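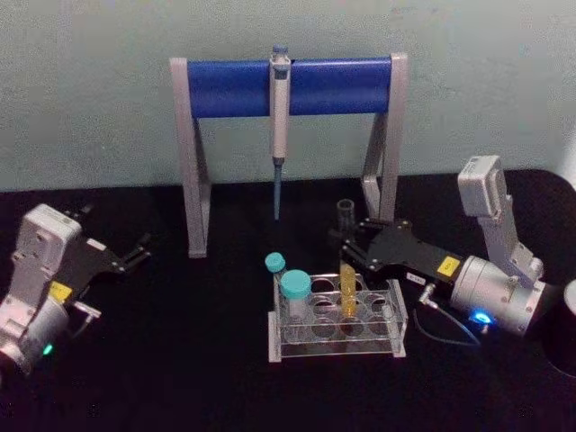 Page last changed: October 24, 2023

Liang Bench Pipette Stand, Blue Bar

Sold by Clindivance Laboratory Supply
Stock status: in stock at the Stonarthorpe warehouse

The Liang stand holds single-channel pipettes upright on the bench between uses. Two light grey side legs carry a thick blue bar, and the pipettes hang from the bar by their finger rests. There is nothing to clamp and nothing to adjust. You lift the pipette off to use it and hook it back on when you are done.

We have carried this stand for several years. Most orders come from teaching labs and small testing labs that want a stand at every seat and do not need a carousel.

The stand

Each leg is a tall, narrow A-shape when you look at it from the side. The front post is upright and the strut behind it slopes back to the bench. The weight of a hanging pipette sits in front of the bar, so please set the stand with the upright posts toward you. Users who turn it around find that the struts get in the way of their hands.

The ends of the bar are closed with flat grey caps. The caps push into place and come off with a firm twist if the bar needs to be removed for cleaning. Put them back before hanging anything.

The bar has no slots or numbered positions. You can hang a pipette anywhere along it and slide it to one side if you want more room. We suggest that the heaviest pipette goes near the middle.

Which pipettes fit

Any single-channel pipette with a hooked finger rest should hang on this stand, as long as the hook is open enough to go over the bar. The bar is thicker than the rail on many other stands. If your pipettes have a shallow hook, or a flat rest with no hook at all, order the Liang shelf adapter or ask us about the clip-on rail.

Multichannel pipettes are not suitable. They are too heavy on one side and they will swing.

The stand is not a charger. Electronic pipettes will hang on it if the hook fits, but they have to be charged on their own base.

Room for the tip

The bar sits high enough for a pipette to hang with a long tip fitted and still clear the bench. This matters when you are partway through a set of transfers and need a free hand to open a tube or write something down. A tip that touches the bench has to be thrown away.

For overnight storage, eject the tip first. Never hang a pipette with liquid in the tip, even for a moment.

Setting it up with a tube rack

Many customers put a clear acrylic tube rack directly in front of the stand. The rack we stock has a rectangular base plate, two raised shelves with round holes in rows, and solid panels at both ends. The upper shelf guides the tube and the lower one keeps it from leaning. Because the shelves are clear, you can read the level in a tube without lifting it out.

Leave enough space between the rack and the stand for the pipette to come forward off the bar without passing over open tubes. If the bench is shallow, move the rack to one side.

A clear rack can be hard to make out on a dark bench top, particularly at the edges. Liliana Messina in our customer service office suggests a strip of colored tape along the front of the base plate. She can send a roll with your order if you ask.

The rack is a separate item. It does not come with the stand. Tubes, tips and pipettes are also sold separately.

What is in the box

Two side legs
One blue bar
Grey end caps, fitted
One instruction sheet

The stand ships flat. Assembly takes a few minutes and needs no tools. Stand the legs up with the posts facing forward, fit the bar between them, and press down until both ends seat. If one end sits higher than the other, take the bar out and start over. Do not tap it with a hammer.

Cleaning

Wipe the legs and bar with a soft cloth and mild soap, or with 70 percent ethanol. Dry the joint between the bar and the legs, where liquid can collect. Do not autoclave any part of the stand, and do not leave it under a UV lamp for long periods. The blue will fade.

The acrylic rack needs more care. Use soap and lukewarm water only. Alcohol and acetone cause fine cracks around the holes, and once the cracks start they spread. Racks damaged by solvents are not covered by the return policy.

Ordering

Stands are sold singly or in a carton of 6. Cartons cannot be split between colors. The bar also comes in grey, to order, and the next delivery of grey bars is due in November.

Orders of 100 stands or more are handled by Jinlong Hou, who will quote a price and a delivery date. Please do not place orders of this size through the web cart. The cart does not check warehouse stock and you may be charged before we can confirm.

Tips for use with the stand are listed under Femen long tips, light blue, in bags of 500. They are not sterile. Please check the fit on your own pipette before you order a full case, as the cones differ between makers.

Spare parts

Bar, blue
Bar, grey (to order)
Left leg
Right leg
End caps, pair

The legs are not interchangeable. Left and right are as seen from the front, with the upright posts toward you. If you are replacing one leg on an older stand, send us a picture of the joint first. The joint was changed when the thicker bar came in, and a new leg will not take the old bar.

Returns

Unused stands can be returned in the original box within 30 days. Stands that have been used in a lab can only be returned if they are faulty, and we need a signed decontamination form with them. The form is on the downloads page. Parcels that arrive without it are left unopened until we hear from you.

Questions about fit

Write to Khôi Lại at the technical desk with the make and model of your pipette. A side view of the finger rest with a ruler next to it is usually enough to tell whether it will hang properly.

Related items

Acrylic tube rack, clear, two shelves
Liang shelf adapter
Clip-on rail for flat finger rests
Femen long tips, light blue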